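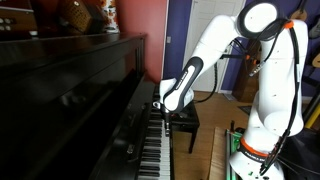 Najwa Nimri asked, on reading the last version of this section, who decides that a key is bad once the arm is the one pressing it. The technician decides. The arm presses, the log records, and the work order is still filled in and signed by a person. Section 4 has been reordered so that this comes first.

Home | Manuals | Key Testing | Section 4 | Print

Updated in May
By Elias Masri, Gekum technical documentation

4. KEY TESTING WITH THE ARM

4.1 Scope

This section covers repeated key strokes on an upright piano with a floor-standing arm and a single finger, as done at the Flendstead site. It applies to all technicians who work on customer or house instruments there. It does not cover tuning, voicing, or any work inside the case. Arm installation is in Section 2. Login and user rights are in Section 3.

Before the arm was brought in, a technician sat at the keyboard and played each key over and over, listening for slow return, clicks, and uneven depth. The listening stays with the technician. The pressing moves to the arm.

4.2 Who does what

Operator: positions the arm, teaches the key points, starts and stops the run. The operator stays in the room for the whole run and keeps the stop button within reach.

Listener: listens, marks keys on the test sheet, and decides which keys go on the work order. The listener does not touch the arm controls.

On a short run, one person may do both jobs. On a full run there are 2 people. The roles are swapped between runs so that each technician keeps up both skills. Samer Hattar keeps the rota, and a technician who has been operator for a full run is entered as listener for the next one.

Note: Time spent listening is booked as bench work, under the same code as before. Do not book it as machine time. During the trial, several hours were booked to the wrong code and had to be moved by hand.

4.3 Before the run

1. Open the fallboard and wipe the keys with a dry cloth.

2. Play the full keyboard by hand, once up and once down. Write any stuck or silent key on the test sheet. These keys are left out of the run.

3. Check that the fingertip is tight and clean. Replace it if the end is worn flat or has picked up grit.

4. Check the base for movement. Push the arm lightly at the upper link with the brakes on. If the base rocks, stop and go back to Section 2.

5. Follow the cables by hand from the base to the wrist. They must be long enough for the arm to reach both ends of the range without pulling, and they must stay off the keys.

6. Open the Daher panel and load the piano type. If the type is not on the list, choose "Upright, general" and teach all points by hand.

CAUTION: Do not lean over the keyboard while the brakes are released. The arm can move the moment a program is loaded, even if the run has not been started.

4.4 Teaching the key points

1. Set the speed to 60 percent or lower. Teaching at full speed is locked out in the panel, but the lock has been found open after updates. Check it.

2. Switch to hand guiding and bring the finger over the lowest key in the range. Hold the arm at the wrist with both hands.

3. Lower the finger until it touches the key surface without moving it. Press Save Point.

4. Press the key down to the bottom by guiding the arm. Stop at the first firm resistance and press Save Depth. Do not push into the key bed.

5. Repeat for the highest key in the range.

6. Select Fill Range. The panel works out the points in between. White and black keys are filled separately, so both must be taught.

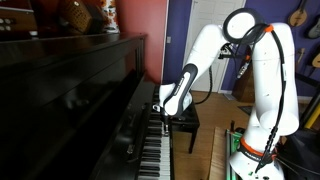
7. Step through the range one key at a time with the Next button. Watch the fingertip on each key. It should land near the middle of the key's width and clear of the neighboring keys.

8. Correct any point that is off by hand and save it again. Fill Range assumes even spacing, and older keyboards often do not have it.

9. Save the set under the work order number.

Note: Steps 7 and 8 take longer than the rest of the setup together. They were skipped twice during the trial, and both runs had to be repeated. The time for them is included in the planned setup time, and a technician is not to be marked down for using it.

4.5 The run

The standard middle-range run covers 29 keys with 435 strokes in total, spread evenly over the keys. The force setting is kept the same throughout. The listener may ask for extra strokes on any key.

1. The operator says "starting" and waits for the listener to answer.

2. The operator presses Start. The finger goes to the first key in the range and presses it once, then pauses. If the touch is wrong, stop here.

3. The operator presses Continue.

4. The listener marks the sheet by key name. Use the letters in the box on the sheet: S for slow return, C for click, D for depth, O for other. For O, add a few words.

5. To hear a key again, the listener calls "hold." The operator presses Hold and then Repeat Key. There is no limit on repeats.

6. At the end of the range the arm lifts clear and the brakes close. Wait for the brake sound before reaching for the keyboard.

CAUTION: If the finger slips between two keys, press Stop. Do not pull the arm away by force. Release it with hand guiding, straight up, and check both keys by hand before going on.

CAUTION: Stop the run if anyone other than the operator and listener comes within reach of the arm. This includes other technicians and the owner of the instrument.

4.6 Reading the log

The log lists each stroke with the depth reached and the time the key took to come back up. Strokes outside the set limits are flagged. A flag is not a fault. It may come from a badly taught point, a loose fingertip, or a key that is working as it should on a worn instrument.

Compare the flags with the listener's sheet:

- Flagged and marked: enter on the work order.
- Marked, not flagged: enter on the work order. The ear has priority.
- Flagged, not marked: play the key by hand. Enter it only if the technician agrees with the flag.

The sheet is filled in before the log is opened. Ghada Khoury found in the trial that listeners who had the log on screen marked the flagged keys and few others - the panel now keeps the log closed until the sheet has been scanned.

Logs are kept with the instrument record. They carry the operator's login for safety reasons, but they are not used to compare technicians or to set times per piano. This was agreed with the workshop staff before the trial and is also written in the staff handbook. Questions about it go to Nabil Matar.

4.7 Hand testing

Every technician does one full test by hand each month, without the arm, and files the sheet in the usual way. Apprentices do their tests by hand until they are signed off as listeners. Only then are they trained as operators.

A technician may also choose a hand test in place of a run when the instrument is fragile, when the keytops are loose, or when setup would take longer than the test. No approval is needed. Write "hand" in the method box.

4.8 After the run

1. Move the arm to the park position and close the brakes.

2. Take off the finger and put it back in its tray.

3. Play the tested range once by hand.

4. Close the fallboard.

5. Sign the sheet. On a full run, both the operator and the listener sign.

If a key that was sound before the run sticks or sounds different after it, write this on the sheet and leave the point set unchanged until it has been checked. Do not start another run on that instrument.

Related sections
Section 2: Installing the arm and base
Section 3: Logins and user rights
Section 5: Fingertips and spare parts
Peltisia work orders: entering test results
Flendstead trial: notes from the technicians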